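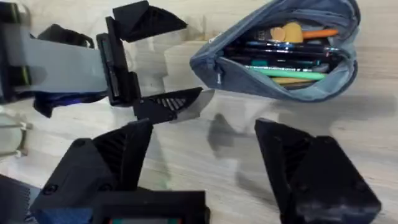 Two arms and the pencil case, seen from the wrist camera.

I have been putting off writing down our rules for the two-arm table, mostly because they were spread over sticky notes, a chat thread and my own head. In April Severyn Horobets asked me where the rule about zippers was written, and I had to tell him it wasn't. So I wrote them up over two evenings, and I'm posting them with the reasoning left in, as other small groups seem to end up with the same questions.

The setup is simple. Two arms face a light wooden table, each with a black two-finger gripper, and a person drives both of them to record a task. The pencil case task is the one we use most. We call the project Jovel, which doesn't stand for anything.

Before power

Clear the table of everything that is not in the task sheet. Cups are the usual offender. The sheet for the pencil case lists the case, what goes in it, and nothing else.

Look at the fingers. The ribbed kind wear unevenly, and we have had one crack along a rib during a session with the crack hidden on the inside. Open them fully, look into the ribs, then check that the screws are flush. If a screw stands up enough to catch a fingernail, it will catch fabric too. Scuffs on the outside are fine and we don't log them.

Check the emergency stop by pressing it. Looking at it does not count as a check. We got lazy about this last year and found a loose connector only when Lesia Hrytsenko pressed the button for a different reason.

Sharing the space

Most of our rules are here, and this is where most of our trouble was. With two arms over one small object, the arms are a bigger danger to each other than to anything on the table.

One arm moves in the middle at a time. The other may hold still, or it may back away. If the task needs both moving together, the driver says so out loud first and the second person keeps a hand on the stop.

No finger passes between the other arm's open fingers. It looks harmless when there is a wide gap, and it is harmless until somebody closes the gripper by habit.

Keep the height limit on. Ours stops the fingertips 3 mm above the wood. Severyn wanted it lower for flat pencils, and we tried that, and there is now a scratch on the table that I can find with my eyes shut. For anything lower we put a mat down.

The second person stays out of reach. We put tape on the floor. If something needs to be fixed on the table, both arms stop, the driver takes their hands off the controls and says "clear," and only then does anyone reach in. The word has to be said every time, including when you are working with someone you've known for years.

Soft things and zippers

A soft case moves when you touch it, so the driver can't trust where it was a second ago. Approach slowly, close slowly, and stop if the fabric bunches.

Never pull a zipper against a jam. We lower the grip force for anything with a zipper pull, and if it doesn't move on the second try the run ends and gets marked as a failure. A failed run is useful to us. A torn case means hunting for the same one again.

Sharp ends count as sharp even when they are pencils. We use capped pens where we can, and the loose pencils go in first so that they lie along the case.

Keeping records

Every run gets a line: who drove, who watched, which task, how it ended. We have 943 lines so far, and 11 of them end in a stop for safety. I read those again before writing this. Most came late in a long session, so we now take a break after an hour even when it is going well, and the drivers swap.

Write down the near misses in the same place. We used to keep them separately and then stopped keeping them at all.

Don't delete bad runs. Mark them. Lesia is strict on this and she has brought me around to it. When we train on the good ones we can filter, but we can't get back what we threw away.

What isn't settled

We don't agree on speed. I'd like one limit for everybody. Severyn thinks an experienced driver should be allowed 100 percent when the other arm is parked, and he has the cleanest record of any of us, so it's hard to argue with him. For now the limit stays on for all tasks and we will look at it again when the next set of recordings is done.

I also haven't written anything for visitors, apart from the tape. If your group has a page on that which fits on one side of paper, please send it to me. Mine ran to four and I know how many people read to the end of it.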